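Aula 9 – Boas práticas na recolha de demonstrações com garras manuais

Quem leu a norma interna da Lokia sabe que ela dedica 50 linhas à calibração e uma à arrumação da mesa. Os alunos costumam fazer a mesma divisão do esforço, com os resultados que se conhecem.

Regra de base: só entra na área de trabalho o que consta da ficha da tarefa. Telemóveis, chaves e cafés têm uma vida própria e não precisam de aparecer nos dados.

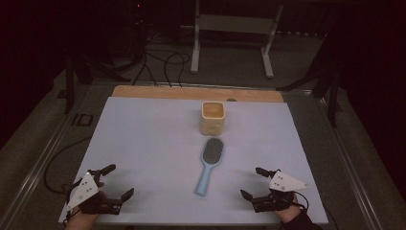 Texto de Ibsa Woldegiorgis
Revisto em 8 de junho de 2022

Escova e copo, portanto. Antes de cada série, verificar:

Cabos. Deixar folga suficiente para o gesto completo e nenhuma para tropeçar. Um cabo esticado ensina ao robô a timidez do operador.

Placas de marcadores. As placas brancas com pontos escuros ficam viradas para cima e limpas. Dedadas contam como sujidade, mesmo as do docente.

Posição inicial. Dedos das garras abertos, mãos paradas, objetos intactos. Quem já vai a meio do gesto quando a gravação arranca repete.

Ritmo. Trabalhar devagar – mas não como quem desarma uma bomba. Na campanha Skoledik rejeitámos 90 de 201 episódios, quase todos por pressa depois do almoço.

Falhas: se o objeto cair, anotar e guardar o episódio com a etiqueta correta. Apagá-lo discretamente é uma tradição antiga e dá direito a repetir o relatório.

Para a próxima aula: ler o capítulo do manual Domier sobre paragens e trazer a ficha preenchida, a caneta.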